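ok thread bc three people asked. how to hem curtains when you hate sewing. I've now done this 13 times for other people and almost as many for me

first thing. hang them BEFORE you cut anything. leave them up 2 nights. fabric drops. mine grew, Loubna's grew more, she cut first and now has capris

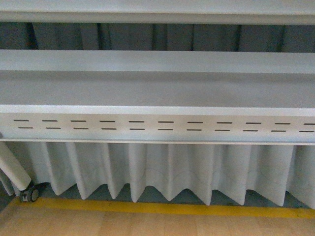 length is a taste thing, fight your own family over it. I like them just off the floor. Color matters too tho, a dark gray like the one behind those white shelves hides a bad hem way better than anything pale. start dark if its your first

pins. more pins than that. then press the fold, THEN sew. skipping the iron is how you get waves

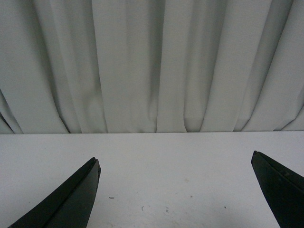 pale gray, bunching at the corner

oh and corners. fold the side in first, then the bottom. Ghizlane does it the other way and hers are lumpy, sorry G
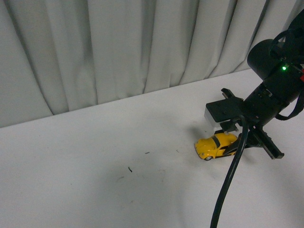 wavy hem, higher on the right

measure from the TOP down, both sides, every panel. floors are crooked. my place is off by a thumb from one end to teh other

thread: match it to the shadow color, not the light bits. Kwan-ho's tip and hes right

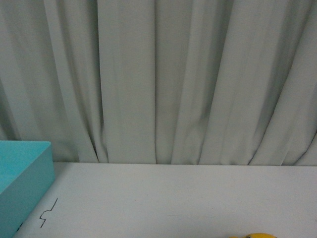 gray-green, nice long pleats

lining is a whole other thread. maybe tmrw. going to bed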